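5. House rules for the pill organizer station

I wrote this section after our September visit to the Dornville bench, where everybody had their own way of doing things. Please follow it even if you've run the arm a hundred times (I have to, too!).

1. Do a dry run first, with every tray empty. Five clean passes, then we talk about pills.
2. Keep the speed at 14 percent or lower whenever a lid is open.
3. Open the lids all the way before you start. A half-open lid loves to swing back at the fingers.
4. Use placebo tablets only. I mean it, no real medicine on this bench, ever.

Note: I like to leave the big organizer at the back and bring the small one in between the fingers. You get a much better look at the cells that way.
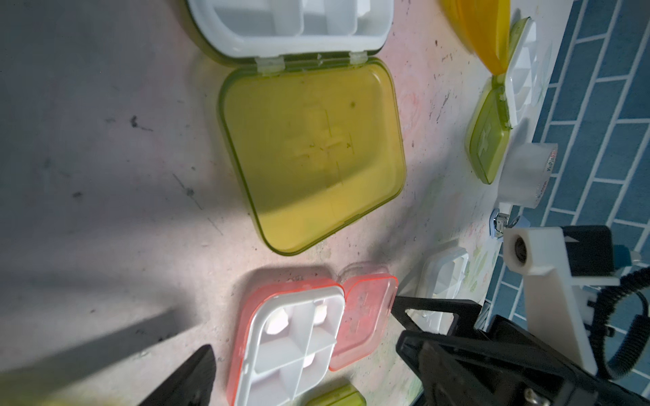

Fig. 5-1. Pink organizer between the gripper fingers, lid open, with white pills in the tray.

5. Check each cell by eye before you log the run. Don't trust the Vekthorpe software to do it for you.
6. Wipe down the fingertips every 46 runs and write your initials in the log.

CAUTION: Hit pause and wait for the arm to stop before you reach in, even if it's just to nudge a lid. No exceptions, please.

If something in here doesn't match your setup, tell me and I'll fix the page.

Naveed Niazi, Sornside
Revised 2023-11-02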